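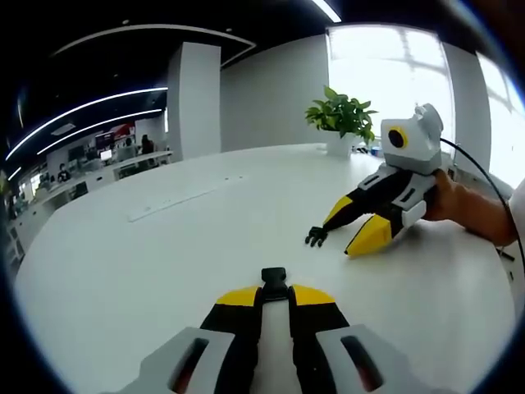
Search this site
Search minutes, newsletters, members
June 1, 2019
Minutes taken by Genowefa Chmielewska
4 comments
Shares 5

Oltstead Home and Workplace Automation Circle
Minutes of the general meeting

Chair: Pauline Drury
Minutes: Genowefa Chmielewska
Apologies: Marcus Teoh, Bev Lanyon

1. Minutes of the January meeting

Accepted with one correction. Under item 3 the minutes had Hyvönen down as a maker of vacuum cleaners. It makes the brushes and the docking stations, and the vacuums themselves come from elsewhere. Moved Drury, seconded Okafor.

2. Business arising

The letter to the library about borrowing the long room over winter has been answered and the answer is yes, provided we're out by nine and take our rubbish with us. Genowefa to confirm dates.

The mop trial at Raelene's place is finished. Her report was the highlight of the night for several of us, so it has its own item below.

3. Can it do the chores yet? Standing item

Pauline reminded newer members how this works. We keep a list of ordinary jobs, and each meeting anyone who has tried a machine on one of them tells us what happened. A job gets moved to the "yes" column only when a member has stopped doing it by hand for a full month. Buying the machine doesn't count!

3.1 Floors, hard surface. Raelene Okafor ran the Botum mop through her kitchen, hall and laundry for the whole of autumn. She was delighted with it. It coped with dog hair, dried Weet-Bix and most of a dropped bolognese, although the bolognese had to be scraped first. It does not cope with the step down into the laundry, where she built a little ramp out of decking offcuts, and it goes round chair legs in a way she called "respectful", leaving a ring of crumbs at each one. She now puts the chairs up on the table after tea. Discussion on whether putting up the chairs is itself a chore. Vote taken and floors moved to "yes", with the chairs noted.

3.2 Washing. Colin has had no luck with folding. He has seen two folding machines and both wanted the shirt buttoned and clipped on by a person, one at a time, facing the right way. He timed himself against one of them with a basket of school shirts and won easily. Tea towels were another matter and the machine did those beautifully. Question from the floor about fitted sheets was met with laughter. Stays in "no".

Siobhan pointed out that everything in the washing before folding has been automated for so long we've stopped noticing. Her grandmother had a copper and a mangle. She would like the list to carry a heading for jobs already won, to cheer people up when the "no" column gets long. Agreed with enthusiasm. Siobhan to draft.

3.3 Dishes. Loading and unloading still "no". Long and very good discussion. Dev explained why a dishwasher is easy and a dishwasher loader is hard: the dishwasher gets to decide where everything goes, and the loader has to take the kitchen as it finds it, with a spoon inside a mug inside a saucepan. A machine that puts a hundred identical plates in a rack has existed in hotel kitchens for years. He is hopeful all the same. What has him excited is two-handed work, where one hand steadies the bowl while the other takes out what's in it, and teaching that by having a person do the job with the same sort of fingers the machine will have. The machine then gets examples of the job done at a sensible human pace, mistakes included. He believes wiping a table and clearing it will come before the dishwasher does.

Pauline asked how many examples it takes. Dev said the last talk he went to used 3,000 for a single task, and that the speaker wanted more. There was a bit of a groan, but Colin remarked that he's shown his sons how to stack the dishwasher nearly that many times without result.

3.4 Windows. Nothing to report. Marcus had a suction one on trial but is an apology.

3.5 Lawns. Held over until there is some growth.

4. Shop floor report

Tomasz reported on his visit to Vatden, the packing works out past the saleyards. He was shown round by the shift supervisor and was very taken with the place. They have an arm at the end of the line lifting cartons onto pallets, and it has done away with the job that used to put people off work with bad backs. The same two operators are still there and now look after the wrap and the labels.

Further up the line it's all hands. Jars going into cartons with dividers are done by people, and so is anything in a soft pouch, as pouches slump and slide over one another and the supervisor says no two sit the same in the tub. They tried a suction picker on the pouches last year. It managed almost 100 in a row on the demonstration day and then spent the following week dropping them. Tomasz thought a hundred in a row was wonderful. The supervisor told him a good packer does that before smoko.

Questions:

Colour sorting? Yes, by machine, and has been for years.

Do the staff mind it? Tomasz asked two of them. One would like it to do the pouches as soon as possible. The other said she wanted it kept off the radio.

Who fixes it? A bloke drives over from the city. When it stops, they stack by hand till he arrives, and Tomasz felt this was the real cost and deserved a talk of its own. Pauline asked whether he was offering. He was.

5. The list as it now stands

Yes: floors (hard), floors (carpet), pallet stacking.
Sometimes: lawns, tea towels, pool.
No: folding generally, fitted sheets, dishes in and out, windows, making beds, toilets, soft pouches, putting the shopping away.

Dev moved that "putting the shopping away" be split into tins and everything else, as he expects tins to fall first. Carried. Siobhan asked for eggs to be listed separately. Also carried — eggs to go at the very bottom.

6. Winter program

Ideas wanted. So far we have Tomasz on repairs and breakdowns; an open evening where members bring a machine and the public bring a mess; and a try-it-yourself table, with the kitchen jobs from item 3 done using grabbers of any kind members can find, litter pickers and barbecue tongs included. Dev says an hour of that teaches you more respect for your own fingers than any book. Colin has tongs. Raelene will bring a dish rack and unbreakable plates.

Siobhan would like the high school invited. Genowefa to write to the technology teacher.

7. General business

The urn is leaking again. Colin to look at the tap washer.

Hyvönen have offered a box of replacement brushes in assorted sizes for members to share. Accepted with thanks, and one member to write up how they wear. Raelene will do this, on condition somebody else has the box in their garage.

Membership forms are on the side bench. Please print clearly, as two of last month's email addresses bounced.

Meeting closed 8.50 pm.

Actions
Genowefa — library dates, letter to the high school
Siobhan — "already won" heading
Tomasz — talk on breakdowns
Colin — urn, tongs
Raelene — brush notes
Box of brushes — garage still needed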